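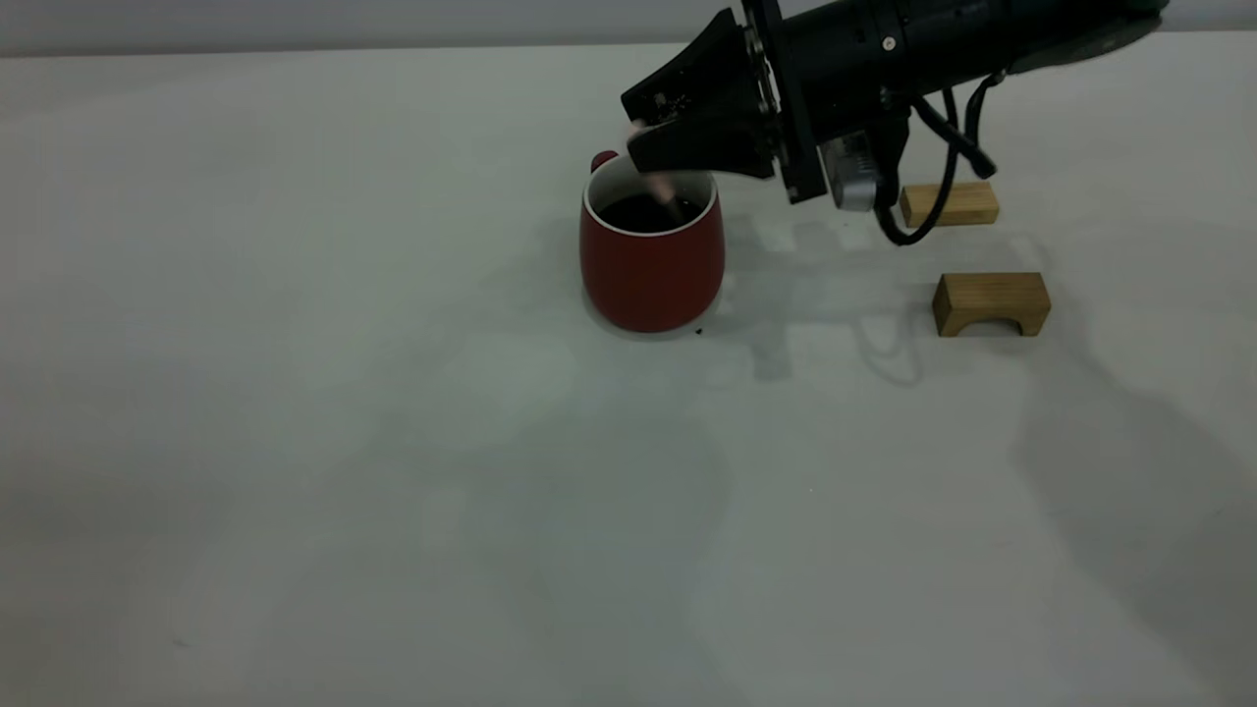 Prasert Kaewmanee

Ticket opened Jan 29, 2021
Product: Onsri table, matt white top
Status: waiting for reply

The table has been in use since October and the top is marking under hot drinks. I get a pale ring, whiter than the rest, wherever a full mug has stood for a while. The red mug is the worst for it. It holds a lot and I tend to leave it standing while I stir.

Tried so far:

Warm water and washing-up liquid, soft cloth. Took off the drips, no change to the rings.

Pendgate surface cleaner, left on for 2 minutes and wiped. Ring fainter when damp, back again once the top had dried.

Bicarbonate paste on one ring only, near the back edge. Stopped because the patch started to look shiny against the matt.

The care leaflet says the finish will take a hot cup for up to 11 minutes without a mat. Mine are not left longer than that. Is the leaflet right for this top, or is it for the gloss one?

Reply from Ekkachai Kamolrat, Panudis support

Please don't use any more paste, it will polish the finish. Can you check the underside of the mug for a rough unglazed ring, and try a different mug on a clean spot with the same drink? Let us know if that leaves a mark too.

Prasert Kaewmanee

Base of the mug feels smooth. Will try the other mug tomorrow and add the result to this ticket.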